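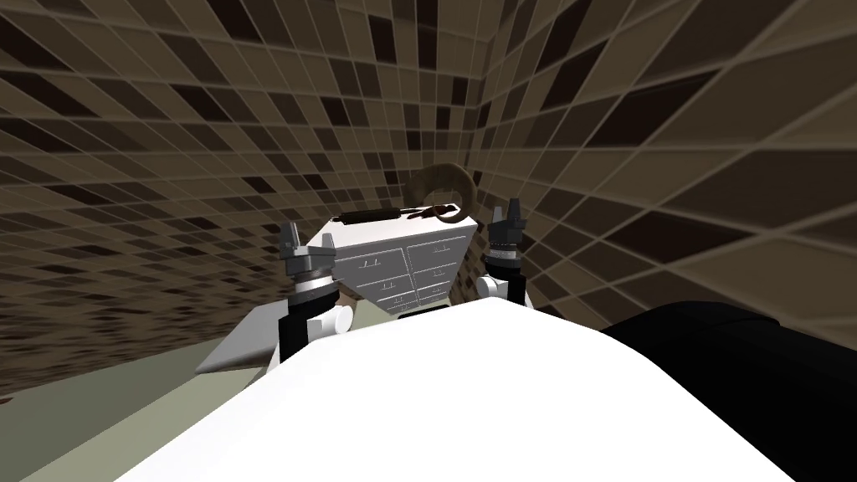

Ganeddale Robotics Open Day, September
Walkthrough and safety checklist, Room 639, Brerklow Building
Filled in by: Kirsten Frandsen
Second check: Lacey Garside
Doors open: 10:00 a.m.
Marks used: OK / FIX / N/A. Comments go under the item. If you change a mark, leave the old one and put your initials next to the new one.

Two stations run in Room 639 this year. Station A is the simulated two-arm robot (the Trình demo), driven by visitors with a headset and hand controllers. Station B is the small tabletop arm in the clear enclosure, driven by us. Station A used to be a video loop and I am so glad it isn't anymore. Wait till you see people's faces when the arms come up on either side of them!

1. ROOM AND EXITS

1.1 Both doors open fully and stay open on their own
OK
The back one sticks a little at the bottom. Push with your foot.

1.2 Exit route marked on the floor, nothing stored in it
FIX, then OK (LG)
The spare chairs were stacked there again. Moved to 641.

1.3 Fire extinguisher in place, tag current
OK

1.4 Head count limit posted at the door
OK
Large print, at eye level for adults. Could we have a lower one for kids? They read everything.

1.5 Floor dry and free of loose mats
OK
Rubber mat at Station A is taped on all four sides. Recheck after lunch.

1.6 Lights
OK
Leave the row over Station A on. We dimmed it during setup and it made the wall screen look wonderful, but people coming out of the headset need to see where their feet are.

2. STATION A, PLAY AREA

2.1 Clear space around the standing mat, arms fully out, no contact with wall or table
OK
Lacey stood in it and did windmills. Elsie did too, and she has a longer reach than any of us.

2.2 Rope line set up, visitors waiting stay behind it
OK
Please don't let people duck under to take photos. There's a good view of the wall screen from the window side and you can send them there.

2.3 One spotter per person in the headset, no exceptions
OK
Spotter stands to the side, within arm's reach, and talks before touching. "I'm going to put my hand on your shoulder" is plenty.

2.4 Cables overhead, strain relief on the headset cable
FIX
Second hook was missing. Stuart Bainbridge is bringing one. Station A does not open until it is up.
OK (KF) Hook is up. Pulled hard on it and it held.

2.5 Controller wrist straps on before the headset goes on
OK
Every time, including for people who tell you they have one at home.

2.6 Seated option available
OK
Chair with arms and locked wheels. The robot's height in the sim is set separately, so a seated visitor gets the same view as a standing one. Ask everyone if they'd like to sit. Several people said yes at the rehearsal who would never have brought it up.

2.7 Face cushions wiped between visitors
OK
Wipes on the shelf and a second box under it.

3. STATION A, THE SIMULATION ITSELF

I know this part isn't what most people think of as a safety check. It belongs here anyway. A view that lurches or a robot that snaps across the room can make someone stumble for real, and I would rather find it while the room is quiet. (Also it is my favorite section, so you get longer comments.)

3.1 Scene loads to the correct start pose
OK
Robot faces the corner with the white chest of drawers. Both grippers open and up. If they load in any other pose, reset before handing over.

3.2 Objects on top of the chest where the task expects them
OK
Rolling pin across the top, curved brown piece beside it. The rolling pin is the one to start visitors on. It's a friendly shape and they know straight away what it is.

3.3 Robot body visible when the visitor looks down
OK
That big white dome. It fills a lot of the view and I've grown fond of it. During the rehearsal the people who noticed it early were steadier on their feet than the ones who only looked at the grippers. Spotters, have them look down first, then up at the arms.

3.4 Arm speed cap on
OK
Set to the low limit for visitors. Staff profile is faster. Check that you've logged out of the staff profile! I hadn't, and the first arm motion of the morning made me yelp.

3.5 Frame rate steady while both arms move
OK
Watched it for a full visitor slot, 15 minutes, with no stutter. Last spring's build couldn't manage half of that.

3.6 Busy textures
OK, with a note
The tile pattern runs over the walls and floor and it's a lot to look at from inside a headset. Small squares, light grout, every brown you can think of. If a visitor starts swaying or goes quiet, ask them to look at the chest and keep still for a moment. If that doesn't settle it, headset off.

3.7 Collision behavior
OK
Drove the left gripper into the chest on purpose, slowly and then at the cap. It stops and the controller buzzes. No jitter, no flying drawers. Did the same with the right one. I could do this all day.

3.8 Gripper close-up view on the wall screen
OK
Switches with the key marked G. Crowd behind the rope gets to see down past the fingers while the visitor works. Shown here with the fingers apart over the floor, the brown ring up in the corner.

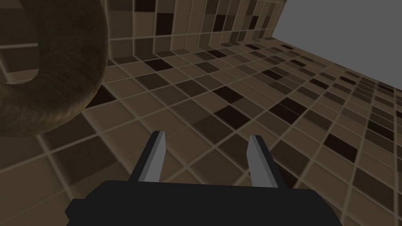

Trevor Haslam: can we hold the wall screen on one view for the length of a turn? When it was switching back and forth at the rehearsal I had two people in the line tell me they felt queasy, and they weren't even wearing the headset. I'd also like whoever is on the keyboard to say out loud when they're about to switch.

Good catch, and yes to both. New item:

3.9 Wall screen changes view between turns only, operator calls it out
OK
Tape over the G key says "ASK FIRST." (KF)

3.10 Stop key pauses the sim and fades the headset to plain gray
OK
Tried from the keyboard and from the spotter's clicker. The fade is gentle, which I like very much. The old one cut to black and people grabbed at the air.

4. STATION B, TABLETOP ARM

4.1 Enclosure panels seated, latches closed
OK

4.2 Door interlock cuts power to the arm when opened
OK
Tested with the arm moving and with it parked. Test again at the noon changeover.

4.3 Emergency stop within reach of the operator and a second one on the visitor side
OK
Visitor-side button has its own talk. Let the kids press it! It's the best thing on the table for teaching, and after it's been pressed we show them the reset. Allow time in the schedule for a great deal of pressing.

4.4 Base bolted, table doesn't rock
FIX
One leg of the table was short. Shimmed, but I want a proper foot on it.
OK (LG) New foot fitted. Rocked it with both hands, nothing.

4.5 Payload limited to the foam blocks
OK
No phones, no keys, no badges, no matter how nicely they ask.

4.6 Operator has signed the training sheet
OK for Stuart and Elsie. N/A for the rest of us, we don't run it.

5. ELECTRICAL

5.1 Power strips off the floor, none chained together
OK

5.2 Charging area for headsets and controllers away from paper and fabric
FIX
The tablecloth. It's pretty, but it hangs right over the charger.
OK (KF) Tablecloth is now on the sign-in table.

5.3 Workstation vents clear
OK
It's a hard-working machine and it gets loud by midafternoon. If the fan noise changes, tell me, and don't put the brochures on top of it.

6. VISITORS

6.1 Wristbands counted
OK
125 for Station A. When they're gone, Station A is full, and we point people to Station B and the wall screen.

6.2 Headset health card read aloud and in print
OK
English and Spanish. Read it even if they say they've read it.

6.3 Age limit for the headset posted
OK
Younger ones can drive from the keyboard with a grown-up. Elsie set this up in one evening and it's terrific. They can turn the robot and open and close the grippers.

6.4 Recording notice at the station
OK
Privusness runs the sign-in and the consent form. Only arm and controller motion is kept. No audio, no face, no name. If someone says no, untick the box and they still get their full turn. We've collected 1,817 practice runs in this scene so far, all from our own people, and I can't wait to see how differently strangers do it.

6.5 Quiet spot with water and a seat
OK
End of the hall, left side. Anyone who felt off in the headset sits there before leaving the building.

6.6 First aid kit and the name of the person on duty
OK
Lacey until noon, Trevor after.

7. CLOSING DOWN

7.1 Sim closed, headset off and hung up
7.2 Arm parked, power off at the wall, enclosure latched
7.3 Incident sheet handed in, even if blank
7.4 Ropes down last, after the final visitor has left the room

Comments on this checklist

Elsie Pearce
For 2.3, can we write down when spotters swap? I did a long stretch at the rehearsal and by the end I was watching the rolling pin more than I was watching the person. It's very easy to do, you get so invested in whether they'll pick it up.

Kirsten Frandsen
Ha, same. Swap after every fourth visitor. I've put it on the card at the station.

Stuart Bainbridge
4.2 retested with the door opened slowly, in case the switch only trips when it's yanked. Trips early both times. Happy with that.

Lacey Garside
1.5, the back left corner of the mat is lifting already. I've retaped it but please look at it every time you go by.

Trevor Haslam
Is there a limit on how long one person stays in? The slot covers the talk and the fitting as well, so it shouldn't come up, but my nephew is coming and I know him.

Kirsten Frandsen
One slot each, then back of the line if there are wristbands left. Nephews included. Mat corner checked at 9:40, still flat.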